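## About Culurwood Language School

Culurwood is a small school for adults in Brurkent, on the second floor above the old Khokhar tailoring shop. We teach English and Turkish in the evening and on Saturday mornings. The school was opened by Dilek Kurtuluş, who came to this town without knowing one person and learned her English mostly from bus drivers and the radio.

We have five teachers and never more than six students in one group. This is small, we know, and it makes the waiting list longer. But in a big class the shy people stay silent -- and many of our students are shy in the beginning. Last year 348 people studied with us, from Brurkent and also from Kostilow, where the last bus goes back at 21.40. For this reason all evening lessons finish at nine.

Before you join, you will have a talk with one teacher, with no written test. We ask what you need the language for. Some want it for work, some for a grandchild who answers only in English.

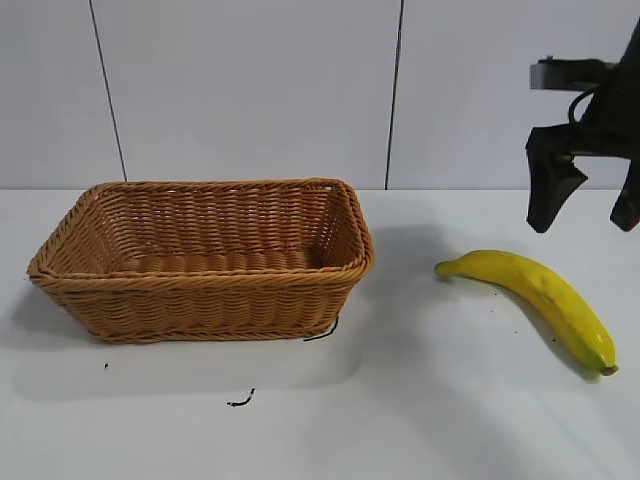 Beginners' lessons start with the words of the kitchen and the market, and grammar comes slowly behind them. In the first week you learn to ask for things, to say the price and to be polite when you don't understand. A yellow banana and a wicker basket are already enough for "in", "next to", "a" and "the", and the last two are the hardest for Turkish speakers, Dilek included.

New groups begin in April and in autumn. The office is open from four o'clock, door 518, and the tea is free.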